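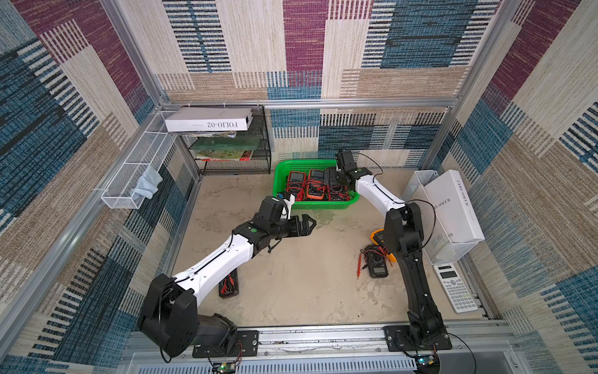 **双臂桌面工位操作规范发布，线缆类物品收纳单列一章**

2022年2月24日，设备集成商Trutari与Patlow实验室联合发布《双臂桌面工位操作规范》第一版。规范共20条，适用于小型围挡内的双臂取放作业，内容涉及工位布置、开工检查、物品摆放、双臂协同、异常处置和记录留存。文本即日起可向两家单位免费索取，参照执行属自愿性质，不附带认证。

起草工作从去年十月开始，历时四个月。参与单位除Trutari和Patlow之外，还有负责夹爪维护的Quinlan和提供记录软件的Clasex。规范由Patlow的Amparo Restrepo主笔，Trutari的安全工程师Attila Vass负责审校。

Restrepo介绍，各家原先都有自己的内部做法，写法差别很大。有的把开工检查写得很细，却没有规定两条手臂同时伸向一个容器时谁先让；有的只有一张贴在机架上的提示单。人员在几个工位之间轮换时，常常要重新问一遍。起草组先把各家现有文件并排列出来，相同的部分直接保留，有冲突的逐条讨论，讨论不出结果的暂不写入。

**带线物品单独规定**

规范的第三章专门针对带线物品，以万用表收纳作为主要参照任务。表体、表笔和引线的受力情况各不相同，引线缠在表身上时，夹爪看似夹住了表体，也可能同时夹住了线。引线拖在台面上，又容易被另一条手臂的下臂压住或带走。

这一章的主要要求如下：

- 抓取前先确认引线走向。引线从夹爪两侧伸出的，应先移动到无遮挡的位置再提升。
- 夹持部位优先选择表体外壳，避免夹在旋钮、插孔和表笔尖上。
- 提升后在低位停顿，确认没有带起相邻物品，再继续移动。
- 放入容器时先让表体落稳，再松开夹爪。引线仍挂在夹爪上的，不得直接退出。
- 容器已经较满时，不得用夹爪向下按压腾出空间，应由操作员判断是否结束本轮。
- 参照任务中的万用表一律不接入任何电路，电池是否取出由各单位自定，但须在记录中写明。

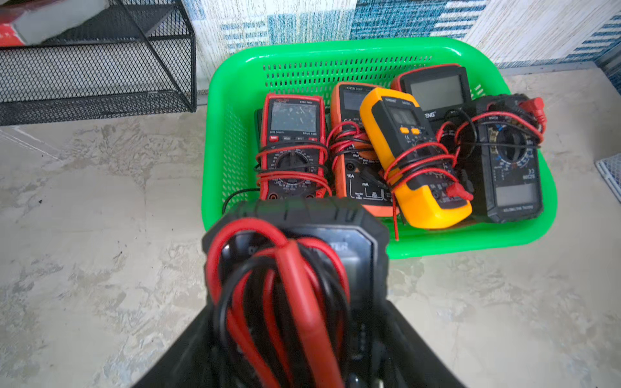
最后一条在讨论中改动最多。Vass主张一律取出电池，理由是有些型号的屏幕在移动中会被误触点亮，记录里会出现不必要的差异。Patlow方面则认为，取出电池之后表体重量和重心都会变化，与日常使用的状态不一致。双方最终同意保留两种做法，要求同一批记录内保持一致，中途不得更换。

对于容器，规范没有指定颜色和尺寸，只要求边缘无毛刺，侧壁有孔的容器要检查孔口是否会挂住表笔。容器位置在一轮作业开始之后不应由人手调整。确需调整的，先暂停双臂，调整完毕后在记录里另起一段。

Quinlan的维护技师Mostafa Abdelaziz参与了夹爪部分的编写。他提供的维护记录显示，夹持带橡胶护套的表体时，夹爪内侧容易留下细小的胶屑，累积之后会影响开合到位的判断。规范据此增加了每班清洁夹爪内侧的要求，使用无绒干布，不用溶剂。清洁时手臂应处于断使能状态，由操作员本人持有使能开关，不得交给旁人代管。

**双臂让行顺序**

第四章规定双臂进入同一区域时的顺序。规范把工位底面划分为左区、右区和共用区，容器一般放在共用区。一条手臂的夹爪已经位于容器上方时，另一条手臂应停在共用区之外，等前者退出后再进入。需要双臂配合的动作，例如一侧扶住容器、另一侧放入，须在任务说明中事先写明，临时决定的配合动作不计入有效记录。

让行规则也适用于手臂的肘部和下臂。Vass说，试行中出现的擦碰多数发生在肘部附近，操作员的注意力集中在夹爪上，往往没有留意线缆的外弧。规范要求外露线缆在手臂全行程内不得进入另一条手臂的工作区，做不到的应加装线夹或者缩小行程。线缆弯折处每周查看一次，发现外皮发白、开裂或变硬的，更换后才能继续使用。

共用区内还允许放置不参与任务的物品，如书本、纸盒、网架和文具收纳架。起草组保留了这一点，考虑的是实际桌面很少完全清空，完全清空的台面得到的记录用途有限。不过规范对这些物品提出了条件：高于夹爪待机高度的物品须靠墙放置；悬挂在侧壁上的织物要固定上缘，下垂部分不得进入任何一条手臂的行程；玻璃制品和盛有液体的容器不得进入围挡。

**距离和围挡**

规范要求围挡开口一侧的操作员站位线距工位前缘不小于400毫米，站位线用胶带标在地面上。作业过程中，操作员的手和头部不得越过前缘。需要伸手进入围挡时，先按下暂停，待两条手臂完全静止，再断开使能。只按暂停、不断使能就伸手的情况，规范列为必须上报的事项。

围挡内壁可以贴墙布、地毯类材料或其他饰面，前提是粘贴牢固，边角不翘起。更换饰面之后须重新核对相机视野，确认腕部相机在常用姿态下没有被遮挡。腕部相机的固定件每日开工前用手轻推检查，有松动的停用。临时用胶带固定的，允许用到当班结束，次日开工前应换成正式固定件，并在交接单上注明。

前侧导轨附近的小型电路板和接线也纳入检查范围。规范要求这些部件固定可靠，接线留有余量，周围不堆放导电物品。表笔属于导电物品，从台面掉落到导轨附近时应立即暂停取出，不得等到一轮结束再处理。

**试行情况**

规范定稿前在Patlow的工位上试行，累计作业约600小时。试行期间没有人员受伤。记录到的异常以引线挂住夹爪和物品掉落为主，另有几次是操作员在让行时判断不一致，两条手臂同时停在容器旁边等待。后一种情况促使起草组增加了一条：双方都在等待时，由左臂先退回左区。

负责现场培训的Llinos Pritchard说，新操作员最不习惯的是低位停顿。多数人在抓稳之后会直接抬高，回看记录时才发现线已经绕到旁边那块表上。培训中她让学员先用单臂练习，熟悉几种不同外壳的握持手感之后再进入双臂作业。练习时故意把引线绕得松紧不一，有的紧缠在表身上，有的散在台面上。

Pritchard还提到，让行规则刚开始执行时，一轮作业用的时间明显变长，部分学员有意见。培训组没有因此放宽要求，只是把任务说明里的摆放顺序调整了一下，使左右两侧的物品交替靠近容器，等待的时间随之减少。调整后的任务说明作为附件收入规范，各单位可以直接使用，也可以自行改写。

**记录留存**

规范第六章对记录提出要求。每轮作业应保存任务说明、物品清单、相机画面和操作员编号，失败的轮次不得删除，应与成功的轮次分开标注。物品清单须写明外观特征，同一品类有多种外壳颜色的，逐件登记。画面中出现人员面部的，应在入库前处理。

Clasex为此提供了一份登记模板，并在其记录软件中加入了中断标记功能。操作员按下暂停后，软件会要求选择原因，选项与规范第五章的异常分类一致，包括引线挂住、物品掉落、双臂接近、相机遮挡和人员进入。不使用该软件的单位可以用纸面表格代替，保存期限相同。

对于失败轮次的保存，起草过程中有过不同意见。有参与者提出存储成本偏高，建议只留文字说明。Restrepo没有接受这一建议，她认为文字说明很难还原引线是怎样挂住的，后续修订需要看到画面。最终文本允许降低失败轮次的画面分辨率，但不得缩短时长。

**后续安排**

规范第一版没有覆盖移动底盘、三条以上手臂的工位以及人与手臂同时接触物品的作业。力反馈操纵装置的要求也没有写入，起草组认为现有试行数据不足以给出统一的数值。

担任修订联络人的是Trutari的Glenys Nuttall。她表示，第二版计划在今年十月前后启动，届时先处理力反馈和软质物品两个部分。各单位在使用中发现条文难以执行或者前后矛盾，可以向她提交书面意见，并附上对应轮次的记录。意见提交后，起草组会给出书面答复，采纳与否都会说明。

Patlow已经在自有工位上全面改用新规范，旧的内部提示单停止使用。Trutari将从下一批交付的工位开始随机附带纸质文本，并在机架上预留站位线和区域划分的标贴。此前已交付的工位可以单独申领标贴，申领时需注明围挡尺寸和手臂型号。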